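1 min read

Daithí Costello
13th September

Cleaning thread, for those of you who also let the table go until a guest is due.

1/ I own a nice flowered cloth, white with gray leaves. It has spent the month of September under crumbs. My sister arrives at six and she looks at cloths.

2/ First job is finding the dustpan. I've been buying dustpans the way other people buy umbrellas. 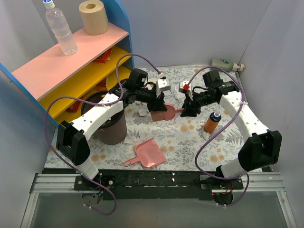
Pink dustpans, plural. Flowers by my sister's taste.

3/ Pink was the only color Jirkside had left. I paid 301 for the lot in store points, so don't tell me I never treat myself.

4/ The handle has a hole in it for hanging up. I put in a hook for that very purpose 16 months ago. The hook is doing great, very well rested.

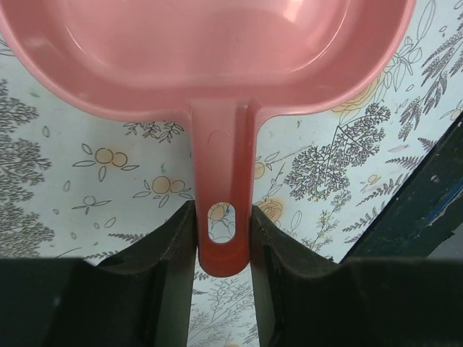

Can you use a dustpan on a tablecloth?
Sure, if you pull the cloth tight first and brush in short strokes. Long strokes just drag the fabric along.

5/ Work from the back corner toward yourself. Lift bottles and rolls before you get to them, or you'll sweep a neat little ring of crumbs around each one like a museum display.

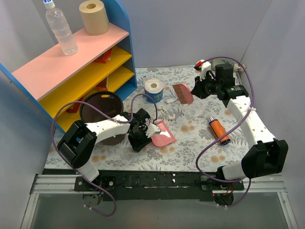 6/ Then comes the last thin line of dust that won't go over the lip of the pan. Back up an inch, sweep, back up another inch. My grandmother used a damp paper towel for this and I have run out of pride, so same.

7/ Bell just went. It's 5:40.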